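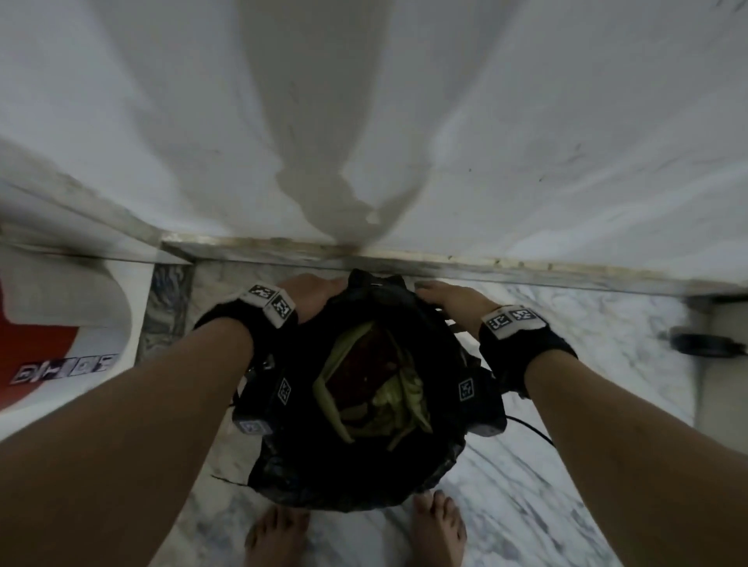 Gruviseo are a four-piece pop band from Linmont, and I'll admit up front that I've been a fan since their pub days! They formed at high school, first playing under the name Yadav, and put out their debut EP, Omudex, on 20/03/2022. The first pressing was 200 copies on green vinyl (mine is number 174, and no, you can't have it). It's a lovely, scruffy record — all handclaps and big choruses. The launch show at the old town hall drew almost 400 people. A second EP has been recorded but has no title yet.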